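3.2 Aprons and the parish line

The usual account of festive dress in the Gura valley divides it into an upper and a lower style, with the boundary at the old toll bridge. Echeverría drew that boundary on a map, and every writer since has copied the map, including the small mistake that puts the bridge on the wrong river. We began our own work assuming the line was real. It took two summers of looking at aprons to make us doubt it.

In the upper villages the apron is said to be long, narrow and tied at the back. In the lower villages it is said to be short, full and tied at the side. Of the 39 aprons we were able to examine in private houses, 30 could be placed in one group or the other without an argument. The rest were long and full, or tied wherever the owner's grandmother had found it convenient. One had been let down twice and then taken up again, and its owner, asked which style it belonged to, said it belonged to her.

Cloth is a poorer guide still. The parish inventory of 1638 lists skirts and bodices by color and by what they were worth, and says nothing of how they were woven, presumably because the clerk was paid by the page and the pages were small. Later writers filled the gap with confidence. Twill was assigned to the upper valley and plain weave to the lower, on the grounds that the upper valley was colder and its people more serious. Figure 2 shows a green twill at close range, with the diagonal ribs running up from left to right. 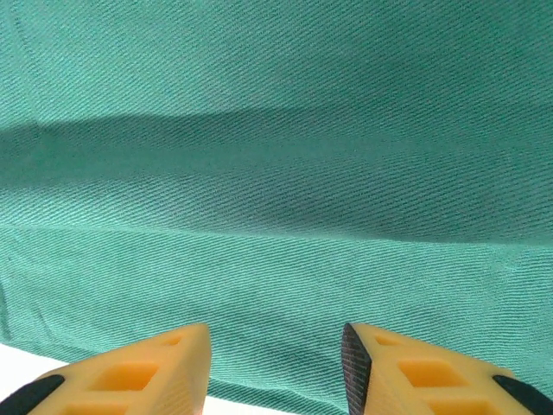 Vol. 39, No. 2

Swanson has argued that the bought cloth came through the fair at Brirar, where both halves of the valley shopped from the same few stalls. If she is right, and the account books suggest she is, then a weave tells us what was on the stall that year and very little about where the wearer slept. Dyes are a separate matter, and we leave them to section 4, where they cause trouble of their own.

The headdress is where the upper and lower styles do part company. Enriquez recorded the starched cap at Stivville as late as the wedding season before the war, and found no trace of it below the bridge except in one trunk, whose owner had married down the valley and never worn it again. Her neighbors, she told him, thought it looked like a folded letter. Caps of the lower type are soft, gathered at the nape and much easier to store, a point that the older literature passes over in favor of Celtic survivals.

We therefore keep the terms "upper" and "lower" for caps only. For aprons we give the village and, where known, the maker. Readers who want the map may still consult Echeverría, allowing for the river.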